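CE 3379 Urban Drainage
Unit 4 handout: runoff from small paved areas
Revised May 11, 2024

4.1 Scope
Unit 3 dealt with open channels. This unit covers peak flow from small paved catchments, up to 200 acres, using the rational method:

Q = C i A

Q is peak flow in cubic feet per second, i is rainfall intensity in inches per hour, and A is area in acres. C is the runoff coefficient. The unit conversion factor is 1.008 and is dropped.

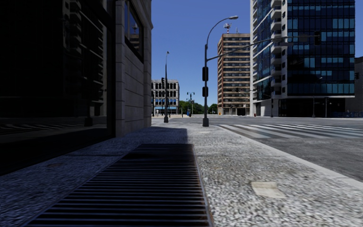
Why is C for pavement less than 1.0?
A small part of the rain wets the surface, fills low spots, or enters joints and cracks. Use 0.90 for the homework unless a value is given.

4.2 Time of concentration
Time of concentration is the travel time from the most remote point of the catchment to the design point. It has two parts – inlet time and pipe time. For the Gornell catchment, take an inlet time of 15 minutes. Read i from the rainfall curve at that duration, using the July storm set.

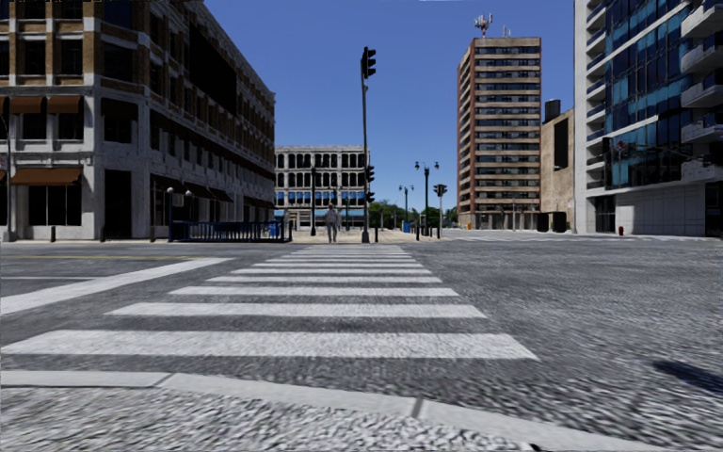
If the computed inlet time is shorter than the first point on the curve, use the first point. Do not extend the curve to the left. Intensity rises steeply there and the result will be too high.

4.3 Mixed surfaces
Where a catchment has more than one surface type, weight C by area. The Taletti tract has roofs, lawn and parking, and all three enter the sum. 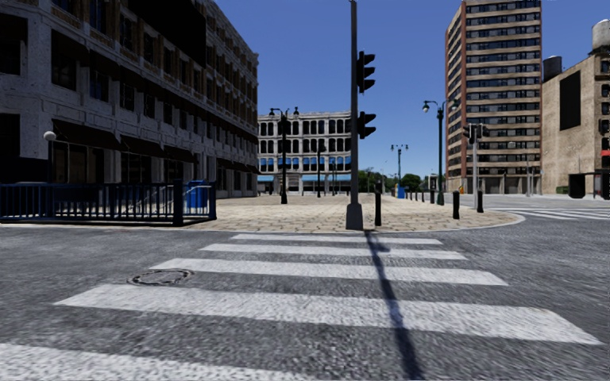 Check the paved part alone as well. Its time of concentration is shorter, so i is larger, and its peak can exceed that of the whole tract. Report the larger value.

4.4 Gutter spread
Spread depends on flow, cross slope, long slope and roughness. Cross slope has the strongest effect after flow. Problem 20 repeats the Hegyi calculation with the cross slope cut in half.
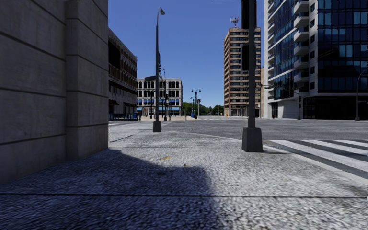
Fig. 4.4. Concrete sidewalk beside a stone block wall, partly in shadow.

Reading for Unit 5: inlet capacity on grade and in a sag.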